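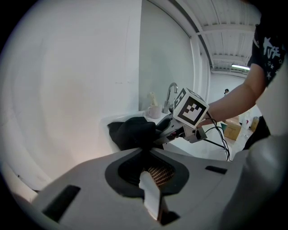 Folding dark T-shirts, they never stay flat

hsegers
1 June 2020
Hello all. I moved to Harkbridge in April and now I have only one shelf for clothes. I fold my black T-shirts in thirds, then in half, but after 2 days the pile leans and falls. Is there a better method for soft cotton? The shirts have a print on the front, if this matters.

ott_k
Put the print inside. Fold the sleeves back first, then the sides, and smooth with your whole hand before each fold. I do it on the kitchen counter, the bed is too soft.

Menora
I do not agree about the print inside. With mine the print stuck to itself and small pieces came off. I roll them and stand them in a box. No pile, no falling.

ott_k
Rolling makes wrinkles in the collar. And the print sticks only if you dry it too hot, I think.

Menora
I dry on a line – never in a machine. It still stuck.

hsegers
Thank you both. How heavy is your cotton? Mine is 200 grams according to the label.

Hamel22
Mine is 200 also and it folds well, but my thin ones slide like yours. Maybe the shelf is the problem. Put a piece of felt under the pile and make it lower.

hsegers
I tried the counter today with the sleeves first, and the edges are much more straight. The print I leave outside for now. Felt I must still buy.

ott_k
Good. Please write again after a week.

– Ott Kazlauskienė, Ilberg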